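Plonia Home Forum > Bedroom and Dressing Area > Tables and Surfaces

Light wig stands on a two-panel table: how to stop them tipping, and what to do about the seam

Posted March 17, 2023 by tallcupboard
Viewed 4,000 times

I have converted a folding table into a place to keep and brush wigs. The table is a Brelby with a top made in two panels. The seam between them runs lengthwise, parallel to the wall, so one panel is at the back and the other is toward me when I sit. The table stands against a painted wall in a spare bedroom.

I have two problems.

The first is tipping. I own one wire stand (open frame, wire ring at the bottom) and one tall wooden pole stand with a round base. With a short wig both are stable. With a long one, the weight hangs behind the stand, and when I brush from the front the wire stand rocks back on its ring. It has gone over twice. The wooden one has not gone over, but it turns on its base as I work.

The second is the seam. The rear panel sits slightly lower than the front one. I can feel the step with a fingernail. If a stand is placed across the seam it wobbles, and loose hair collects in the gap, along with powder and whatever else falls off the brush. A damp cloth pushes it farther in. A vacuum with the narrow nozzle takes out part of it.

I also need to fit a box of tissues and a zippered case with brushes and clips on the same surface. At present they are wherever I last put them down, which tends to be in the way of my elbows.

Things I have tried:

A tablecloth. It hides the seam, but it slides and the stands slide with it.

A bead of painter's caulk in the gap. It came out in one piece the first time I folded the table.

Rubber feet under the wire stand. They do not stay on, as there is nothing flat on the wire for them to stick to.

I would prefer not to buy another table. I fold this one every few weeks when there are guests, so anything permanent across the seam is ruled out. Is there a sensible way to lay this out, and can the step be adjusted? I would also like to know whether the wire stand can be made usable for brushing or if I should give up on it.

seam_allowance
Posted the same day, marked as accepted by tallcupboard

Take the step first, as it affects everything you put on top.

Most folding tables of this type carry each panel on its own cross rails. If the panels are not level with each other, the usual causes are a loose hinge screw, a bent leg brace, or a floor that is not flat. Check them in the opposite order. Move the table to another part of the room and lay a straightedge across the seam at each end and in the middle. If the step changes with the position of the table, it is the floor, and a shim under one foot will correct it. If the step is the same everywhere, fold the table and look at the hinges. Tighten every screw by hand. If one of them turns without gripping, it needs a longer screw of the same gauge or a sliver of hardwood glued into the hole. Check the length before you drive a longer one. The panel is not thick and the point will come through the top.

If the hinges are tight and the step is still there at one end only, suspect the brace. Sight along it from the side. A bent brace can be straightened in a vise, but on a cheap table it is seldom worth the trouble, and a thin shim between the rail and the low panel does the same work. Cut the shim from stiff card, try it dry, and only then cut a permanent one.

Do not fill the gap. It is there so that the panels can fold without binding, and any filler stiff enough to stay in place will put a load on the hinges. Clean it with the table half folded. The gap opens, and a dry paintbrush run from one end to the other will push the hair out in a line. Vacuum after that. Use no water until the gap is empty, since wet hair mats and has to be picked out with tweezers.

On layout, treat the two panels as two separate surfaces. The rear one is for standing objects and the front one is for work. No base should cross the line. Measure the depth of the rear panel against the widest base you own and you will know at once if it is possible.

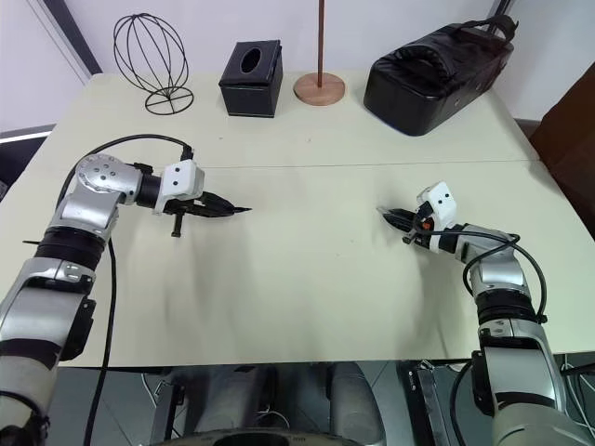 Base width is what keeps a tall stand upright, and the weight of the base comes second. A pole stand with a wide disk will take a long wig without trouble as long as the pole is centered and vertical. A wire stand has a ring of thin wire at the bottom and very little mass anywhere, so it depends entirely on the load being over the middle. I keep both kinds in one row along the far edge of the table, with the wire one at the left end, then the tissue box, then the wooden pole stand, and the padded case at the right. The whole row is behind the seam, so no base has to bridge it. A cube-shaped box with its opening on top is convenient for that position, as the tissues pull straight up and the box can have a neighbor on either side. The case has a handle on top, so it can be lifted out by hand without sliding it sideways into the pole stand.

For the wire stand, I would use it for storage and drying only. The open frame lets air reach the inside of the cap, which is the one thing it does better than a solid head. If you must brush on it, the weight has to be added low down. Set the ring on a flat board wider than the ring and fasten it with releasable cable ties passed through pairs of small drilled holes. A board 9 inches across is sufficient for a stand of normal height. Put thin rubber under the board, where there is now a flat face for it to stick to. The ties come off when you want to pack the stand away.

For the wooden stand turning on its base, turn it over. On the common pattern there is a single screw up through the disk into the end of the pole. Tighten it. If it works loose again, take the pole off, put a fiber washer between the disk and the pole, and refit. Wood glue also works, but then the stand no longer comes apart. If what turns is the whole stand, base included, the screw is not at fault and the disk needs a non-slip pad underneath.

Leave a small gap between the bases and the wall. A long wig on a stand pushed hard against a wall is pressed flat on that side, and paint will pick up any product in the hair.

Comments on this reply

tallcupboard: Moved the table toward the window and the step is almost gone, so it was mostly the floor. Shimmed the back left foot with folded card for now. The rear panel is deep enough for both bases. The half-folded cleaning method works. I had been doing it flat.

seam_allowance: Replace the card with plastic or hardwood when you can. Card compresses, and the step will return slowly enough that you will not notice it.

tallcupboard: Understood. Do the holes in the board need to be countersunk?

seam_allowance: No. Chamfer the underside slightly so that the tie lies flat, or cut a shallow groove between each pair of holes. If the tie stands proud of the board it will rock, and you will be back to the original fault.

pinboard_west
Posted later

Get a clamp. The Sistudine table clamp has a short post that takes a canvas head, and it does not tip because it is screwed to the table. Mine opens to 2 inches. I have used it since January with no complaints other than that it marks the underside.

Check where the rails are before buying one. On some folding tables there is a rail right behind the edge and the clamp pad has nowhere to sit.

Comments on this reply

seam_allowance: Agreed for brushing and styling. Clamp to the front edge, near a leg if possible. Clamping midway along the panel will flex it, and a scrap of wood under the pad will prevent the mark.

tallcupboard: There is a rail, but it stops short of the corner and a clamp would fit there. I will try the board first.

greyfelt
Posted later

I disagree in part with the accepted reply, on where the case should go. A case of brushes is what you reach for most, and a place at the back of the table means reaching past whatever is being worked on. I hang mine by its handle from a hook screwed to the end of the table, below the top. This has been adequate for a light case. I would not hang a heavy one there, because the hook screws into the edge of the panel and that edge is the weakest part of it.

If you are left-handed, reverse the row so that the case is at the left.

As for the tablecloth, the sliding can be cured with open-weave shelf liner cut a little smaller than the cloth. The kind sold at Purves by the roll is wide enough for one panel. Use two pieces, one for each panel, and stop both short of the seam. A single sheet laid over the gap will follow the step and you will feel it under every base. Wash the liner by hand and dry it flat. It shrinks in a dryer. Mine came out 7 percent shorter and had to be cut down for a drawer.

Check what the liner does to the finish before leaving it in place for months. Some types stick to painted or lacquered surfaces in warm weather. Lift it once a week at the start. If it leaves a pattern, put a sheet of plain paper between the liner and the top.

Comments on this reply

tallcupboard: I am right-handed, so the case will stay at the right. The hook would be in the way when the table is folded and put behind the wardrobe. I will use the liner under the pole stand only, cut to the size of the disk.

greyfelt: Cut it slightly smaller than the disk or it will curl at the rim and collect hair.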